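Trees Cool Pernholm Streets Less Than Expected on Humid Nights, Study Finds

November 4, 2021
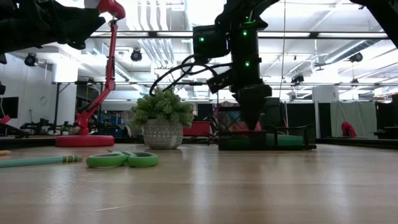

A potted plant, scissors and a pencil on a wooden table.

Street trees lower the daytime heat in the city of Pernholm, but after sunset they give much smaller relief when the air is humid, according to a new study of the city's older districts.

The researchers placed 206 small sensors at the height of a person's head, on lamp posts and on the walls of houses. The sensors measured temperature and humidity during two summers. Half of them were under trees and the other half were in streets of the same width without trees.

In the afternoon the shaded streets were clearly cooler, and the difference was largest in the Velen district, where the trees are old and the crowns meet over the road. At night the picture changed. Under the thickest crowns the warm air stayed near the ground for longer, and the trees also added moisture to it. On the most humid nights, the streets with trees and the streets without them had almost the same heat index at midnight.

"We do not say that trees are a wrong choice," said Dede Aidoo, the lead author of the study. "In the day they are the best protection we have. But many people here suffer most when they try to sleep, and for these hours the city needs also other measures."

The team asked 400 residents how they slept during the hot weeks. Those who lived on the upper floors of buildings with dark roofs had the most complaints, with trees in the street or without them. The authors recommend lighter roofs, more space between new trees, and open corridors where the evening wind from the lake can enter the center.

Pernholm plans to plant some 3000 trees in the next 8 years, most of them in the Magyar quarter. This quarter has narrow streets and little green area today. The study suggests that the planting should leave gaps at the street crossings, and that species with a high and light crown should be preferred there.

Sena Sulemana, who works on the planting plan in the city's parks office, said the results came at a useful time. The list of species for the first streets is not closed yet, and the office will look again at the distance between the trees. She added that the total number will stay the same.

Other scientists have asked for caution, as both summers had weaker wind than is usual for the area. In a windier year the warm air under the crowns could leave faster. The authors agree with this point and write that they can't separate the effect of the wind fully from the effect of the trees.

The sensors will stay in place for one more summer. The group also wants to install a second network in Jovovora, a coastal town with a similar climate but stronger evening winds. The first devices there should start to record in January.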